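The Long Table

Riaan Mkhize got to the hall at 3 in the afternoon with the key in his shirt pocket and the tablecloths over his arm. It was June and the windows had been shut all week. He opened two of them, went back to the van for the boxes, and stacked them inside the door.

The dinner was for his aunt, who was leaving Pumstead after a long time and going to live near her daughter in Mengal. She had run the Plomance on Mill Street until her knees gave out. It was a small restaurant with a bad sign and very good soup. When it closed, the dishes went into Riaan's garage, and there they had stayed until this morning, when he washed them in the kitchen sink and dried them with every towel in the house.

Fraser Imrie came in while he was shaking out the first cloth.

"You started without me," Fraser said.

"You said two."

"I said after two."

Fraser had cooked at the Plomance for 15 years. He put his jacket on the back of a chair and took the other end of the cloth without being asked. They laid it and pulled it tight and it still had a crease running across it from the way it had been folded. Fraser pressed at it with the side of his hand. It stayed where it was.

"She'll see that," he said.

"She'll see the food."

"She'll see that first."

Riaan let it go. He opened the box with the spoons in it. They were the white ceramic kind, and he had wrapped them in newspaper, which had left gray on his fingers. He wiped his hands on his pants and set a spoon on the cloth. Then he went through the bag of chopsticks. They were white too, and against the cloth they were easy to lose.

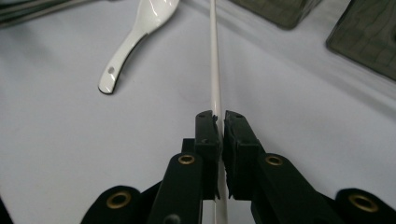

"Not like that," Fraser said. "The spoon goes on the left."

"Since when?"

"Since always. You waited tables there for a whole summer."

"I was sixteen. I carried whatever you gave me."

Fraser moved the spoon a little, looked at it, and moved it back. He was a big man and he handled small things carefully, the way he used to put a sprig of something green on a bowl right before it went out. Riaan remembered that. He remembered being yelled at too, mostly for standing in the doorway.

They worked down the table. It went slowly. Fraser wanted the chopsticks straight, and he would walk to the end of the table and bend down with one eye closed to check. Riaan set things out and Fraser fixed them. After a while Riaan stopped minding and just set them down any old way.

"Did she tell you about the money?" Fraser said.

"What money?"

"So she didn't."

Riaan put down the bag. "What money, Fraser?"

Fraser sat in the chair that had his jacket on it. "The last winter. The boiler went, and then the Protex people wanted to be paid for the alarm, all of it at once. She was going to close in January. I gave her 2,797 dollars. It was what I had in the account."

"She never said anything."

"I asked her not to. She paid back some. Then she closed anyway, in the spring." He rubbed his knee. "I don't want it. That's not why I'm telling you. She's going to try and give it to me tonight, in front of people, in an envelope. I know her. I want you to stop her."

"How am I supposed to stop her?"

"I don't know. Spill something."

Riaan laughed, and then he saw that Fraser wasn't laughing. Outside, a truck went by and the open window rattled. He thought about his aunt at the register with her glasses pushed up, counting out the day's take and snapping a rubber band around it. He had thought back then that they were rich.

"She'll want to do it," he said. "If it's been on her mind all this time, she'll want to."

"I know that."

"So maybe you let her."

Fraser didn't answer. He got up and went over to the boxes and came back with the plastic containers, the ones with the smoky sides. He put two down on the white, close together, and stood with his hands on his hips.

"Where do you want these?" he said.

"Leave them there for now."
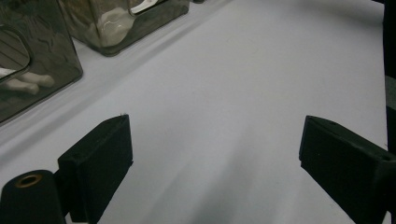
Two of the containers on the table.

It was almost 5 when they were done. Riaan closed one of the windows and left the other. Fraser had found an iron in the hall kitchen and was reading the label on the cord, holding it out at arm's length.

"You can't iron it now," Riaan said. "Everything's on it."

"We could take it off."

"Fraser."

"It would take ten minutes."

Riaan looked at the table, and at the clock over the door, and at the crease. His aunt would be here at six. She was never late, and she would come in with her purse held in front of her in both hands, and the envelope would be in it.

"All right," he said. "Start at that end."

Fraser plugged in the iron. Riaan picked up the first spoon and put it back in the box.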